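Brovel Teleoperation Group
Minutes of the regular meeting, Saturday, May 12, 2018

Present: seven members, plus one who left at the coffee break and did not come back.

Minutes of the previous meeting were approved after the word "triumph" was struck from item 4.

1. Simulator work

The Jadetti bench is now the agreed setup for all remote demonstrations: two white arms, one long dark table, the mat, the keypad-like object on its black base, and the small square fixture. The demo lead asked that the starting position be left as it is, with the fingers open and well above the fixture. Three members have been "improving" it. They were asked to stop improving it.

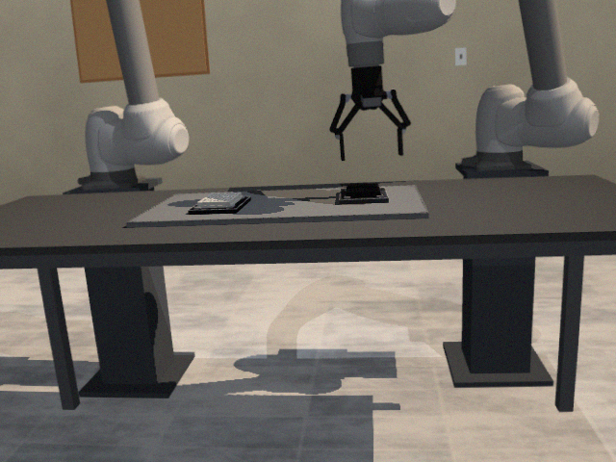 DEMONSTRATIONS

The group has recorded 2,302 demonstrations against a target of 3,000. The data lead noted that a good many consist of an operator approaching the fixture, thinking better of it, and going home. It was argued that the robot should learn from hesitation. It was argued back that it had learned plenty.

Agreed: operators will discard a run if they let go of the controller to eat. Pauses longer than 5 seconds get trimmed before training.

Steering from the close-up view was discussed at length. With a black finger on each side and most of the view taken up by flat gray, newer operators lose track of which way is down. One member said you get used to it. Another said that she had not, and that she had been here since November.
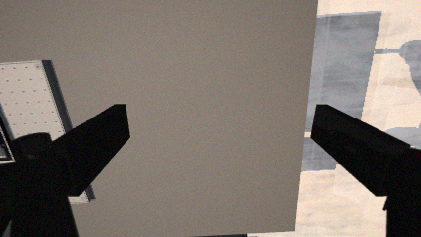 The Dewulf hand controllers were next. The left one drifts. A motion to replace both was amended to replace the left one, then amended again to tape a note to it. Carried.

Leading the arm by hand, on the real hardware, remains popular with everyone who has not tried it for a whole afternoon. The Bikov arm is stiff at the wrist and the operator ends up in most of the recordings — usually an elbow. Deferred.

2. Training new operators

Each new operator will do 100 practice runs before anything is kept. The handout still describes the old controllers and will be rewritten by whoever complained about it.

3. Other business

The kettle. No decision.

Meeting closed at ten past four. Next agenda items to the secretary in writing, please, and not on the back of the drift log.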